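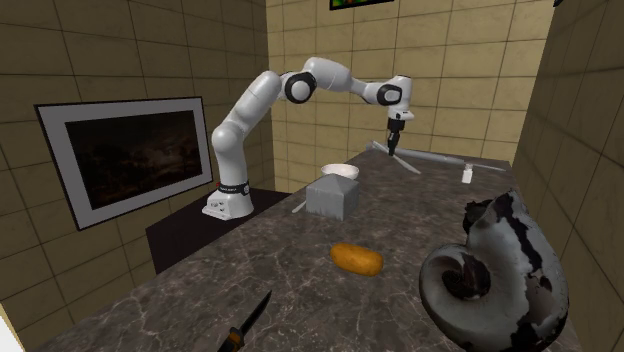

Tülin Kaplan：今朝の日報も午前1時30分から先が空欄でした。冷凍庫の表示は正常で、中の生地にも問題はありません。昨日いただいた手順で中継器の電源を入れ直しましたが、変わっていません。帳票が空欄のままだと出荷の確認印が押せないので、原因がわかるまでの代わりの手順も教えてください。

サポート担当：ご連絡ありがとうございます。電源の入れ直しで改善しなかった件、承知しました。本件は一時障害の扱いから継続調査に切り替えます。以後の経過はこのチケットにまとめて記載します。

件名：Istura製造所　冷蔵・冷凍庫の温度日報に夜間の空欄が出る
契約者：Yüksel
製品：Reltance 温度記録（クラウド版）、中継器 Redside
状態：解決済み
優先度：高

■ 申告内容

Istura製造所の温度日報（毎朝6時に自動発行）で、午前1時30分以降の欄が空白になる。日中と夕方の記録は正常に入っている。発生は毎晩で、センサーによる違いはない。5月に入ってから気付いたが、いつ始まったかは不明。

■ 暫定手順（調査中の運用）

出荷確認については、次の方法で記録を残すようお願いした。

朝の担当者が庫外の表示温度を目視で読み、日報の手書き欄に時刻と温度を記入する。記入者の署名を添える。冷凍庫本体の最高温度表示は、読み取って記入するまでリセットしない。自動発行された日報は空欄のままでも破棄せず、手書き分と一緒に綴じておく。

空欄に後から推定値を書き込むことは避けてください、と併せて伝えた。後でデータが復元できた場合、推定値と実測値が食い違うと説明が難しくなる。

■ 構成の確認

センサーは5台。内訳は冷蔵庫、冷凍庫、発酵室。いずれも無線でRedsideに接続し、Redsideが有線LANで施設のルーターを経由してReltanceのサーバーに送信する。Redsideは送信できなかった記録を最大72時間まで本体に保持し、送信可能になった時点で古いものから順に再送する。1回の送信にまとめられる記録は64件。

製造所の事務机にあるタブレットには管理アプリが入っている。朝の担当者が出勤時に起動し、終業時に終了する。

■ 調査1　センサーと無線

最初にセンサー側を疑った。夜間だけ途切れる場合、電池の低下と低温の組み合わせがよくある原因のため。

管理アプリから電池残量を読んでもらったところ、全台とも交換推奨の水準を上回っていた。電波強度も日中と夜間で差がない。冷凍庫の扉は夜間閉まったままになるので、扉の開閉で電波が通りやすくなる可能性も考えたが、室温に近い発酵室のセンサーでも同じ時刻から空欄になっている。庫内の条件とは関係がないと判断した。

Tülin Kaplan：センサーの一つを事務室に持ってきて一晩置いてみました。やはり1時30分から空欄です。朝に元の場所へ戻しました。

サポート担当：ありがとうございます。設置場所を変えても同じ結果でしたので、センサーと無線区間は原因から外します。次に施設側の回線を確認します。ルーターのメーカーと設定変更の有無がわかればお知らせください。

■ 調査2　回線

夜間に回線が切れている可能性を調べた。Redsideの稼働記録を取り出すには管理アプリの「保守」から「ログの書き出し」を選ぶ。書き出したファイルを添付してもらい、こちらで内容を確認した。

01:30　予定された再起動
01:32　起動完了、LAN接続あり
01:32　サーバー接続成功
01:35　送信、応答：受付不可
01:40　送信、応答：受付不可
01:45　送信、応答：受付不可

（以降、朝まで同じ内容が続く）

サーバーとの接続には成功している。回線断であれば接続自体が失敗するので、この線も消える。送信は届いているが、サーバーが受け取りを拒んでいるという動きになる。

再起動は出荷時からの既定の設定で、毎晩1時30分に実行される。空欄の始まる時刻と一致する。一時的な対処として再起動の予定を4時に変えてもらったところ、翌朝の日報の空欄も4時からになった。再起動がきっかけであることはここで確定した。

前日に行っていただいた電源の入れ直しは、管理アプリを起動した状態で日中に実施したとのこと。このときは直後から正常に送信できている。同じ再起動でも、夜間の自動再起動の後だけ受付不可になる理由がこの段階ではわからなかった。

■ 調査3　サーバー側の記録

開発担当に依頼し、サーバー側で受付不可にした理由を調べた。理由欄の値はすべて「未来時刻」だった。

Reltanceのサーバーは、受信時点より先の時刻が付いた記録を受け付けない。誤った時計で作られた記録が帳票に入らないようにするための仕様である。また、一つの送信に未来時刻の記録が含まれていると、その送信全体を受付不可とする。

受信時刻と記録時刻を並べたところ、Redsideの時計が27分進んでいた。

サポート担当：時計のずれが確認できました。朝、管理アプリを起動する前に、Redside前面のボタンを長押しして表示窓に出る時刻を控えていただけますか。あわせて、比較のため電話か電波時計の時刻も書き添えてください。

Tülin Kaplan：今朝見ました。表示窓は6時31分、電話は6時4分でした。アプリを起動してからもう一度見ると、両方とも同じ時刻になっていました。

■ 原因

Redsideの時刻合わせには三つの経路がある。起動時にインターネット上の時刻サーバーへ問い合わせるもの、管理アプリの接続時にタブレットの時刻を受け取るもの、どちらもない場合に内蔵時計を使うもの。

Istura製造所では5月初めに施設のルーターを交換していた。契約者側の設備業者による作業で、新しいルーターは外向きの通信を必要なものだけ許可する設定になっていた。サーバーへの送信に使う通信は許可されていたが、時刻サーバーへの問い合わせに使うUDP 123番が許可されていなかった。

このため、夜間の再起動後は時刻サーバーに問い合わせができず、内蔵時計の時刻で動作していた。内蔵時計は長期間使ううちに進んでおり、交換前は起動のたびに時刻サーバーで正しい時刻になっていたため表面化しなかった。タブレットから受け取った時刻は動作中の時計だけに反映され、内蔵時計には書き戻されない。これは現行ファームウェアの仕様で、毎朝直っても翌晩また同じずれが出る原因になっていた。

日中に電源を入れ直したときに正常だったのは、管理アプリが起動していてタブレットの時刻をすぐに受け取れたため。

■ 対処

契約者側で実施
1. ルーターの管理画面で、Redsideから外向きのUDP 123番を許可する。
2. 管理アプリの「保守」から「時刻の取得先を確認」を選び、結果が「時刻サーバー」になることを確認する。
3. 同じ画面の「内蔵時計に書き込む」を実行する。
4. 再起動の予定を4時から1時30分に戻す。

ルーターの管理画面の権限は設備業者が持っているため、手順1は業者に依頼していただいた。業者向けに、許可が必要な通信の一覧を別紙で送付した。

Tülin Kaplan：業者さんの作業が午前中に終わりました。手順2の結果が「タブレット」のままで変わりません。

サポート担当：管理アプリが接続中の場合、先に受け取ったタブレットの時刻が表示に残ります。アプリを一度終了し、Redsideを再起動して、起動完了のランプが点灯してからアプリを開いてください。

Tülin Kaplan：その順番でやったら「時刻サーバー」になりました。手順3と4も済みました。

手順書では、アプリを終了してから再起動する点が抜けていた。手順書の修正を文書担当に依頼済み。

■ 過去分のデータについて

受付不可になった記録はRedsideに保持され、朝に時計が直った後で再送されていた。確認したところ、サーバーには該当期間の記録が残っている。日報に載らなかったのは、6時の発行時点でまだ届いておらず、発行後に届いた分は自動では日報に反映されないため。

ただし、この記録の時刻は27分進んだまま保存されている。画面のグラフで見ると、1時30分から1時57分までが空き、朝は管理アプリの起動後しばらくの間、同じ時間帯に二系列の値が重なって見える。グラフの重なりについては申告がなかったが、同じ原因による表示である。

Tülin Kaplan：グラフのほうは見ていませんでした。確かに朝のところが二重になっています。これは直していただけるのですか。元の値が消えてしまうと監査で困ります。

サポート担当：元の記録は消さずに残します。補正後の時刻を別の項目として追加し、グラフと再発行する日報には補正後の時刻を使います。日報の欄外には「時刻補正あり」と印字され、元の時刻も詳細画面から確認できます。発行済みの日報も取り消し扱いにはせず、初版として残ります。この方法で進めてよろしいでしょうか。

Tülin Kaplan：それでお願いします。再発行分は初版と手書きの記録と一緒に綴じます。

補正作業はサーバー側で実施。対象はルーター交換後から対処完了までの夜間分で、再起動の予定を4時に変えていた夜は対象の開始時刻を分けて処理した。補正後の記録で、冷蔵庫、冷凍庫、発酵室とも設定した警報範囲を外れた値がないことを確認した。再発行した日報は契約者の管理画面に掲載済み。

手書きの記録と補正後の記録を突き合わせていただき、一か所だけ、冷凍庫の値が合わない箇所があるとの連絡を受けた。確認すると、霜取り運転中の読み取りだった。庫外の表示は霜取り中に直前の値で固定される機種で、センサーの値は実際の温度変化を拾っている。どちらも記録として誤りではないため修正はせず、備考欄に「霜取り中」と追記していただいた。

■ 警報が出なかった件

Tülin Kaplan：もう一つ質問です。記録が届いていない間、警報メールが一度も来ませんでした。もし夜中に冷凍庫が止まっていたら、朝まで気付かなかったということでしょうか。

サポート担当：警報は二種類あります。温度の異常はサーバーが受け付けた記録をもとに判定するため、今回の期間の夜間は働いていませんでした。ご指摘のとおりです。ご不安をおかけし申し訳ありません。
もう一つの通信途絶の警報は、Redsideとサーバーの接続が切れた場合に出ます。今回は接続自体は成功していたため、途絶とは判定されませんでした。
設定の「警報」から「記録が届かないとき」を有効にすると、接続の有無に関係なく、一定時間新しい記録が受け付けられない場合に通知します。既定では無効です。夜間も無人になる施設では有効にすることをお勧めします。通知先には、夜間に電話を受けられる方のアドレスを登録してください。

有効にした後、動作確認としてRedsideのLANケーブルを抜いてもらい、通知メールの受信を確認した。ケーブルを戻した後、抜いている間の記録が再送され、グラフに欠けがないことも確認済み。

■ 経過観察

対処後の毎朝、日報を確認していただいた。空欄の再発はなし。稼働記録でも、再起動直後に時刻サーバーから時刻を取得し、その後の送信はすべて受付済みになっている。

Tülin Kaplan：今朝の日報も全部埋まっていました。手書きの記入は昨日で終わりにしました。内蔵時計の電池は交換したほうがよいですか。

サポート担当：現時点では不要です。電池が切れている場合は再起動時に時刻が初期値に戻りますが、今回はずれのみで、時刻の保持はできています。次回の定期点検で電圧を測り、必要であればその場で交換します。点検票にその旨を記載しておきました。

■ 社内への申し送り

・夜間の空欄の申告では、センサーの電池より先に、再起動の時刻と空欄の開始時刻が一致するかを見る。今回は稼働記録の取得が後になり、センサーの移設を一晩お願いすることになった。
・受付不可の理由が管理アプリの画面に表示されない。「未来時刻」と表示されていれば初日に判別できた。表示の追加を開発に要望。
・タブレットから受け取った時刻を内蔵時計にも書き戻す変更を開発に要望。採否は未定。
・ルーター交換時の案内にUDP 123番の記載がなかった。設置案内の改訂版に追加する。
・Yükselの他の製造所でも同じ業者がルーターを交換する予定とのこと。許可が必要な通信の一覧は、作業前に業者へ渡していただくよう依頼済み。

Tülin Kaplan様の了承を得て、本チケットを解決済みとする。同じ症状が再発した場合は、このチケットに返信すると自動で再開される。

お問い合わせ｜利用規約｜© Reltance サポート窓口｜ページの先頭へ戻る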